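Home | Reviews | Guitars | Recording | Odds and Ends | About

Surkell Strum Box review: a stomp box for people who play alone

I've been playing rock covers by myself in bars and back patios for a long time now, and the one thing I always miss is a drummer. I don't miss a particular drummer, you understand, just that thump on one and three that makes people put their forks down. So when I saw the Surkell Strum Box on sale for 77 dollars (it's usually a good bit more) I bought it before I'd finished reading the page.

I've had it since July and played it at 23 gigs, plus more hours in my spare room than I'd like my neighbors to add up. I think that's enough to say something useful.

If you haven't come across one, it's a wedge you put your foot on. There's a pickup inside, you tap your heel or toe, and a low boom comes out of the PA. Surkell's version has two zones. The front one gives you a kick sound and the back one gives you something between a tambourine and a snare, and there's a little knob on the side that blends the two. That's pretty much it. No screen, no app, no account to make, thank goodness.

The kick is great. I mean it, I grinned like a kid the first time I ran it through proper speakers! It's round and short, and it doesn't turn to mud when the room has a hard floor. I tried it on all the usual crowd pleasers, the big stompy glam things and the three-chord shouters from the seventies and eighties, and it sits under an acoustic guitar exactly where you'd want it. Anything with handclaps on the record works beautifully. You stomp, the crowd claps, and you look like you planned it.

The back zone I'm less in love with. Played softly it does nothing at all, and then you lean a tiny bit harder and it goes off like somebody dropped a drawer of spoons. There's a sensitivity screw underneath, and turning it did help, but you need a small flathead and you have to flip the whole box over to reach it, so forget about fixing it between songs. I set mine low and now I mostly use it for the last chorus, when a bit of racket is welcome anyway.
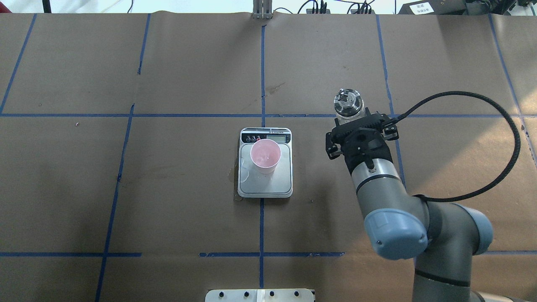
Weight matters more to me than it probably should, because I carry everything in one trip from wherever I've managed to park. My old box was a slab of solid maple that a friend's dad built, and it sounded lovely and was like carrying a paving stone. The Strum Box is a whole lot lighter. Surkell says 651 grams with the battery in, and I've got no quarrel with that. A small digital kitchen scale like that one, with the stainless platform and the white housing, will do you fine if you want to check your own pedals, and I'd really recommend going through your gig bag that way once in a while. I found out my spare cables weighed more than my tuner, my capo and my stomp box put together, and half of them didn't even work.

The light weight does have a downside, and it's the thing I'd warn you about most. It slides. On carpet it's rock steady, but on a varnished stage it creeps forward a little with every stomp, and by the second verse you're doing the splits. The rubber feet it comes with are small and hard. I swapped them for softer ones from the hardware store and that got me most of the way there. On really slick floors I still put a scrap of shelf liner under it.

Power is a nine-volt battery or a regular pedal supply. The battery lasted me through a good run of shows before the kick started to sound a bit tired, and it fades gently so you get some warning. The battery door is a flimsy little thing, though, and I've already got a hairline crack by the hinge. I wish they'd spent another dollar there. The jack feels solid, and it's on the left, which suits me because my amp is always on that side. If yours is on the right you'll be running a cable across your own feet, so think about that before you buy.

I also borrowed a Mamix Heel Drum for a weekend to compare. It costs 200 dollars, it has a bunch of sounds on it (cajon, shaker, a cowbell I got much too fond of), and the back pad is miles better behaved. If you play quieter stuff, brushes-and-ballads kind of stuff, I'd say save up for it. For loud singalong rock I honestly liked the Surkell kick more. The Mamix has a longer tail on the low end, and on fast songs the beats started to run into each other. Might be lovely in a studio. In a bar with a low ceiling it got boomy on me.

A word on playing with it, if you're new to these. Practice without the guitar first! I felt ridiculous doing it, stamping along to old records in my socks, but my timing was all over the place until I did. And don't stomp on every beat of every song. The first night I had it I stomped through the whole set, and my calf was so sore the next day I came down the stairs backwards. Now I leave it out of the verses a lot, and the chorus hits harder when it comes in.

Shoes make a difference too. Boots with a hard heel give you a click along with the thump, which I kind of like on the older rock 'n' roll numbers. Sneakers are cleaner. Sandals, no.

Would I buy it again? At the sale price, yes, same day. At full price I'd still lean yes if you mainly want the kick, and I'd go try the Mamix if you care about the other pad. I'm giving it four out of five, with the missing one going to the feet and the battery door in equal shares. I'm going to glue that hinge this week, and I'll add a note to the page if it doesn't hold.

Contact | Copyright Zilthorpe Music Reviews | Back to top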